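Unit 3: Snack foods and the household budget
Notes for the second session

Last time we looked at fixed costs. Snacks are a variable cost, and most families guess too low when asked what they spend on them.

The Gernville survey asked 3,369 households to keep every grocery receipt for a month. Snacks were sorted into three groups: salty, sweet, and drinks. Meals eaten out were left out, so the totals are lower than in the older Rarnlow study. Keep that in mind if you compare the two in your paper.

Terms to know: unit price, impulse purchase, shelf placement, loss leader.

Unit price is the price divided by the weight or count. A box of 3 bags of microwave popcorn may cost less at the register than a larger box and still cost more per bag. Check the shelf tag before you compare.

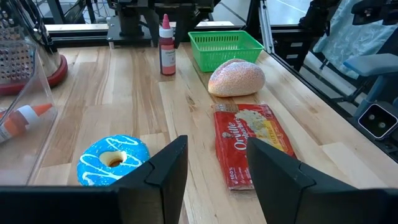 Impulse purchases are harder to measure. Shoppers in the survey marked each item as planned or unplanned after they got home, and some of them changed their answers later.

Reading: Metwally, chapter 5, skip the appendix. Bring 2 grocery receipts to the next session.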